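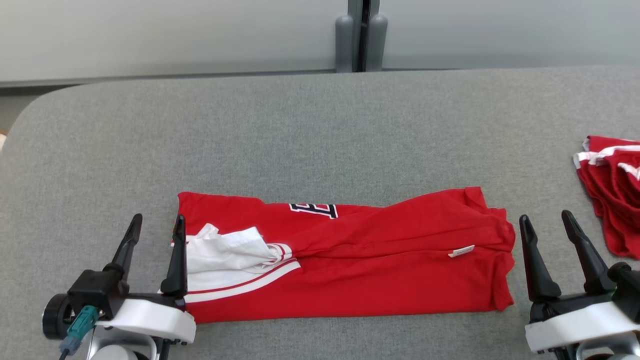 Silow youth league moves sign-up to February

Families in Silow will have to register earlier for the spring soccer season. The Silow Youth League said sign-up opens in February, two months ahead of the usual date, after a record 582 players took part last year.

League president Naheed Gondal said coaches needed more time to set up teams. "We were still moving kids between squads when the first games kicked off," she said.

The league will have 11 age groups this season – up from 8 – and games will be split between Tarar Park and the Pliller Road fields. Fees stay the same.

Usman Bugti, who schedules referees, is also looking for new officials. Training starts at 6 p.m. in the Tarar Park clubhouse.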